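Gruturano Household Help
Home > Moving and Storage > Packing
Repacking mixed boxes before a move: what goes with what?

Dumisani Shabalala
Posted February 2018

I am preparing to move from a furnished apartment on Zwane Street to an unfurnished one in the Dalley district, and I would appreciate guidance on the repacking of goods that are at present in open cardboard boxes in the living room. They were filled over several weeks without any plan.

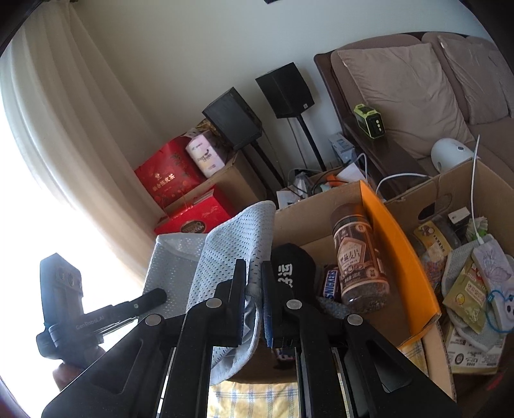
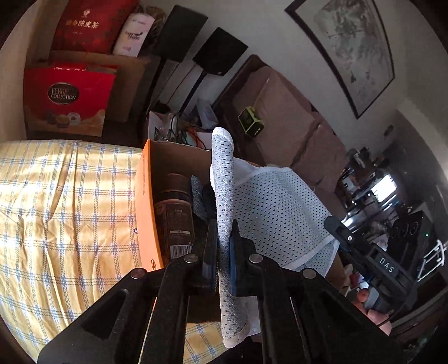 The difficulty is that food, fabric, small household articles and electrical accessories have been placed together. In the first box there is a tall plastic jar with a brown lid alongside a loose Snickers bar. The larger box holds snack packages, a slipper and a number of small cartons, with a white charging cable coming out of the top. The mesh fabric has been lying over and among these things. It is light in color and I should not like it to be stained by anything that leaks or melts.

I also have two bookshelf speakers on metal stands, a red Ferrero gift box, and a red gift bag with gold lettering which already has a roll-shaped package resting on it. The gift items were received in December and I wish them to arrive in presentable condition, as part of them will be passed on to relatives.

The carrier is Talludix. Their booking form asks for the contents of each box to be stated in general terms and allows a declared value of up to 2,000 dollars for the whole load. The distance is 91 miles. I expect the boxes to be in the truck overnight.

My inquiries are as follows. Should the food travel in its own box, or may it be combined with fabric if it is wrapped? Is there an accepted method for folding mesh so that it does not crease or snag? Should the speakers be taken off the stands? Finally, the larger box has a cut-out hand hole near the top. Does this need to be covered?

I would be grateful for replies from persons who have completed a move of this kind.

Filed under: packing, mixed boxes, fabric, speakers

MarrowfieldResident
Reply accepted by the original poster

The following procedure was used for my own move last year and for that of my parents, and it may be adapted to your circumstances. I have arranged it under headings, as the inquiry covers several matters.

Food

Food should be packed separately. Wrapping helps, but a wrapped chocolate bar will still soften if the box stands next to a heater or in a sunny window, and it will be pressed flat by anything heavier placed on top of it. Select a small box. Stand jars upright at the bottom, with crumpled paper between them, and place a square of plastic wrap under each lid before it is screwed down. Bags of snacks go on top of the jars. They take up a good deal of room and weigh almost nothing, so they are useful for filling the upper part of the box.

Any package that has already been opened should be closed with a clip and put inside a zip bag. Please check the dates at the same time. In my parents' kitchen we carried a quantity of tea to the new address and then threw it out there, which was a waste of a box.

Chocolate should be kept out of the truck if you are able to take it in a personal bag. If the boxes are in direct sunlight while you pack, move the chocolate first and attend to the rest afterward.

Mesh fabric

Mesh should be rolled. Folding produces a hard line at each crease, and in perforated material the line can be slow to come out. Lay the piece flat on a clean sheet, close any zipper, tuck drawstrings or loose straps to the inside, and roll from the plain end toward the end with the thickest seam. Secure the roll with a strip of soft cloth. Rubber bands mark the fabric and should not be used.

The roll may then be placed in a cotton pillowcase. This keeps it away from zipper pulls, clips and the staples found in some cartons. A lanyard clip is exactly the sort of article that will catch in mesh, and I would advise removing any such item from the box before the fabric goes in. If the piece has been washed recently, confirm that it is dry throughout, seams included.

Cloths, such as the yellow checked one, can be used as padding around the rolled mesh, provided that they are clean. They should not be used as padding around jars.

Small household articles

It is preferable to sort these by the room in which they will be needed. Slippers belong with shoes, or in a bag of their own, and should be kept apart from anything edible even when they are new. Small cartons can be placed side by side in a shoebox, which is then put into the larger box as one unit. Cables should be coiled loosely, tied, and labeled with the name of the device. I use masking tape folded over to make a flag.

The hand hole

The hand hole may be left open for carrying. For an overnight journey I would tape a piece of card over the inside, leaving enough slack for the fingers to enter from outside. Dust gets in otherwise, and small articles have a way of working toward any opening. The holes are also a weak point. If the box is heavy, it should be lifted from the base.

Speakers

The speakers should come off the stands. Disconnect the cables at both ends, photograph the rear terminals, and wrap each speaker in a soft cloth with a flat piece of cardboard over the front. If they have grilles, leave these on. The stands can be wrapped in a blanket and tied together. If there are spikes or feet that unscrew, place them in a bag and tape the bag to the stand with tape that will peel off cleanly.

I hope this is of assistance.

P. Oduya-Lind
Reply

I am in agreement with most of the above. One point requires attention with regard to Talludix. When I used them, the office asked that any box containing food be marked on 2 sides with the word FOOD, and the driver placed those boxes nearest to the door. I cannot say whether this is the rule at every branch. A telephone call to the branch before collection would settle the matter.

I would also suggest that the declared value be worked out on paper before the form is submitted. I entered a figure from memory and it was too low. The speakers will presumably be the largest single entry, and the model number is usually printed on the back.

With regard to gift boxes, my practice is to leave them sealed and put them into a slightly larger carton with tissue paper on all sides. The corners are what suffer. Gold lettering and glossy red card show every scratch, and a buyer's sticker pulled off in haste will take the surface with it. Gift bags can be emptied, folded on their existing creases and laid flat between two sheets of card. Fill them again on arrival. If the bag must travel full, nothing should rest on it.

Tissue paper can be ironed and used again – on a low setting, with a cloth over it.

Hallam_Green
Reply

Put the food in one box and everything soft in another. Label the top and one side. Our move took 8 boxes and we labeled only the tops, and then they were stacked.

On the question of the mesh, mine was folded and it was satisfactory after hanging for a day. I did not observe any snagging. I would not spend a great deal of time on it.

Dumisani Shabalala
Comment on the accepted reply

Thank you to all who responded. I have now telephoned Talludix and was informed that the branch serving Dalley does request the FOOD marking, and in addition does not accept open liquids or candles. The clerk advised that boxes be closed with tape along the center seam and across both ends.

I intend to proceed as follows. The jar and the snack packages will go into a small box, and the chocolate will travel with me. The mesh will be rolled and placed in a pillowcase. I had not considered the lanyard clip and will take it out this evening.

One matter remains. I no longer have the original cartons for the speakers. Would a plastic storage bin be acceptable, or does the rigid wall present a risk to the cabinets?

MarrowfieldResident
Comment

A plastic bin is acceptable. Line the base and all sides with a folded blanket so that the cabinet does not touch the wall at any point, and allow one bin for each speaker. The lid should close without pressing on the contents. If the bins have wheels, lock them or lay the bins against the side of the truck.

Please also write UP on the bin with an arrow. Drivers do look for it.

P. Oduya-Lind
Comment

I used bath towels for the same purpose, with good results. They were needed on the first evening in any case, and the speakers were therefore unpacked sooner than planned.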